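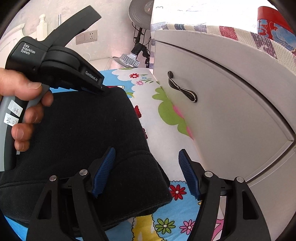
**Ticket 2374: Parcel labels printing blank from the Wotis stock system**

Status: closed
Site: Dreravley warehouse, packing bench
Affects: label printer only. Invoices and pick lists print normally on the office machine.

**Reported**

Labels come out of the printer blank, or with the address shifted so far down that the postcode lands on the next label. Started on Saturday morning. The packing team have been writing addresses by hand for urgent orders and holding the rest. Up to 300 parcels waiting when the ticket was opened.

Error shown in Wotis when a batch is sent:

```
Print job accepted
Label template: default
Warning 57: media size not confirmed
```

The warning doesn't stop the job, so the orders were being marked as labelled when they weren't.

**09:10**

Rang the bench. Printer is on, green light steady, no jam. Asked them to hold the feed button for a self-test. The self-test label printed dark and clean, so the print head and the ribbon are fine. Asked them to stop sending batches until further notice.

**09:35**

Checked the queue on the bench PC. Ten jobs stuck, all showing as "sent". Cleared them, restarted the print service and sent one test order. Blank label, then a second label with half an address on it.

**10:05**

Changed the USB cable for the spare in the drawer under the bench. Same result. Put the old cable back.

**10:40**

Printed a label from a plain text file, bypassing Wotis. Text came out but started about a third of the way down. Problem is therefore in the driver settings or the label stock and Wotis is only part of it.

Asked what labels are loaded. Bench say they opened a new box on Friday evening. The box is from Conero. The old ones were Akpalu. Both are sold as the same size, but the Conero roll has a wider gap between labels and a black mark on the backing. The Akpalu roll has no mark.

**11:15**

Opened the driver settings. Media type was set to "gap", with the gap fixed at the old value. Changed it to "black mark" and ran the calibration. The printer fed four labels and stopped at a clean edge. Text file now prints in the right place.

Wotis still prints blank.

**11:50**

Wotis keeps its own copy of the media settings and sends them with each job, which overrides the driver. Went to Settings > Printing > Templates, opened "default" and found the old gap value there too. Set it to "use printer settings" and saved. Had to log out and back in before it took effect.

Test order printed correctly. Warning 57 gone.

**12:20**

Sent a batch of 10. All good, barcodes scan first time. Bench told to carry on with the backlog.

**14:45**

Orders from Saturday were still marked as labelled, so they didn't appear in the print list. Filtered by status and date, set them back to "picked" and let the bench reprint. Hand-written parcels were left out of the reset to avoid double labels. Bench checked these against their sheet.

**Fix**

- Driver media type changed from gap to black mark, then calibrated.
- Wotis default template set to use printer settings.
- Order status reset for the affected batch.

**Follow-up**

There are two Akpalu rolls left on the shelf. They won't feed properly with the new settings. Use them up on the returns desk printer, which is still set to gap.

Asked Wotis support whether warning 57 can be made to stop the job. They have logged it as a request. No date given.

Closed 16:30. Reopen if labels start drifting again.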